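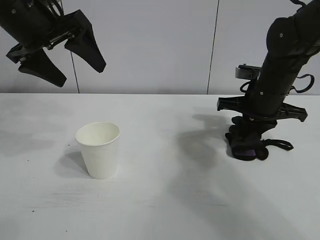

Is the Trurberg hand-crank coffee grinder worth buying if you only make a cup or two a day?

I'd say it is, provided you don't mind a little arm work before breakfast. I've been using mine since June and I have grown very fond of it, though I do have a couple of complaints and I'll get to those.

Some background first, for anyone who's new. For years I had an electric grinder with a whirling blade, and it woke up the whole house (and the dog, who then wanted breakfast too). My neighbor Ernő Kelemen kept telling me to get a hand grinder, and he brought his Trurberg over one morning so I could try it. I ordered my own before we'd finished the pot!

The body is a plain steel tube, a bit heavier than it looks, and it fits my hand nicely even though my hands are on the small side. The hopper holds 30 grams of beans, plenty for the two mugs I make. A click ring under the burrs sets how fine you want it. I started far too fine and got something like mud, and then I went the other way and got brown water, so do give yourself a week to find your spot. Mine is near the coarse end for the French press.

The taste really is better, and my sister noticed without being told, bless her.

Now the grumbles. The crank knob came loose after a month or so and I had to tighten it with a dab of glue. Also, the instructions are printed so tiny that I had to take them out on the porch to read them in the sun. I wrote to the company and a very kind man named Borislav Radulović sent me a new knob and a large-print sheet, no charge.

I also tried the Clumport, which a friend at church let me borrow for two weeks. It's lighter and cheaper and would be fine for camping, but it wobbled so much on a dark roast that I gave up halfway and went back to the Trurberg.

For cleaning, a dry pastry brush does the job. Don't put it in the dishwasher, the leaflet is very firm on that.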